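**Ticket 33 - Coin café, étage 2**
Statut : rouvert (encore)
Produit : tasse double paroi Gaderlow, avec disque en verre

**Problème signalé :** le café du matin a un goût de vaisselle. Le demandeur accuse l'eau, la machine et, au passage, le service achats.

**Essais :**
- Changement du filtre Peltell : aucun effet, sauf sur le budget.
- Détartrage, 3 cycles : la machine va très bien, merci.
- Contrôle du stockage : les grains dorment dans la tasse en verre, sans rien dessus. On brûle, si j'ose dire.
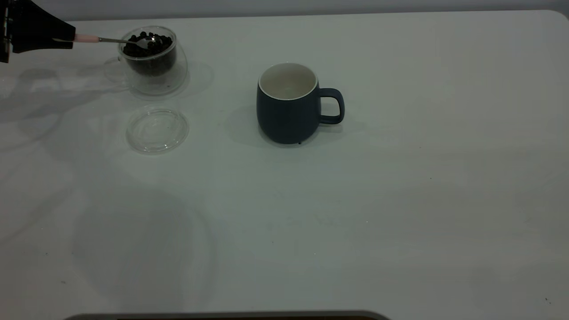
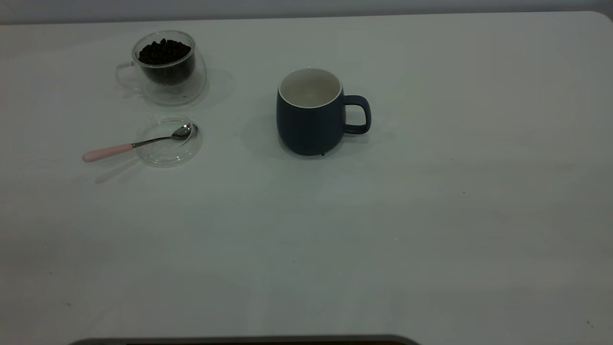

*Grains dans la tasse en verre, disque en verre à plat sur la table, mug bleu marine à côté.*

**Diagnostic :** grains à l'air libre, à 10 pas de l'évier. Le disque sert de couvercle ou de soucoupe selon les écoles - le débat occupe déjà deux autres tickets.

**Action :** bocal hermétique Pindomus commandé, livraison en juillet. D'ici là, couvrir la tasse et poser la cuillère rose ailleurs.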